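Been on an Ulton kick all February and I need to talk about it. Three singers, one upright bass, no drums, and they swing harder than most bands with a full kit!

Start with Dastovholm. It's their second record and the first where Iwasaki takes the low harmonies. The title song goes so quiet before the last verse that I turned it up, then got flattened by the chorus (worth it).
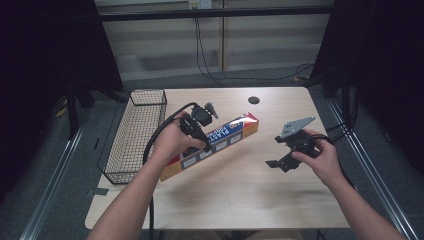

Then go find the live version, 41 minutes, one long set. Fomura put it out on a run of 674 cassettes and you can still stream the whole thing. Side two opens with a waltz that isn't on any of the albums.

My favorite bit is 3 songs in. The bass drops out and they just keep going, a cappella, right in tune. I've played it on every drive to work this month.

If you know other groups who sing like this, please send them my way!

47 likes

Comments

Eusebio Marulanda: The waltz!! I learned the middle part for my choir.

lowharmony: Their first record is rougher but I love it too

Recent posts
Songs that start with the chorus
My favorite bass players, part two
Old cassettes I still play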